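Equipment planning (hand-held grippers)

Equipment planning for hand-held grippers is the work of choosing, costing and scheduling the tools used to record handling tasks for robots. The method described in this article was drawn up at the Dalbridge workshop by Natnael Birhane and is often called the Dalbridge plan.

Budget

The plan sets aside money for grippers, spare fingers, cables and household objects to be picked up. Fingers are treated as a consumable – they wear at the edges and are bought in lots of 16. Clear plastic containers are listed apart from opaque ones, as they are harder for a camera to make out and need more recording time.
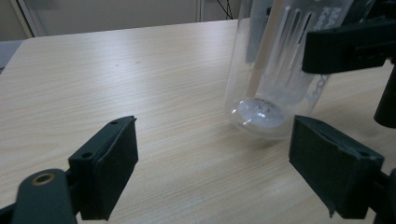
Tables and lighting come under a separate heading. The first version of the plan left them out, and the Clolton site went over its budget by about 15 per cent. Begoñe Campos revised the figures in September and added a line for storage.

Scheduling

Orders are placed 27 days before recording starts. Each gripper is checked after 300 grasps, and a spare is kept at the site while the check is done. Leasing is allowed for short projects, although the Plendach site has always bought its tools outright.

Last updated 2021-07-06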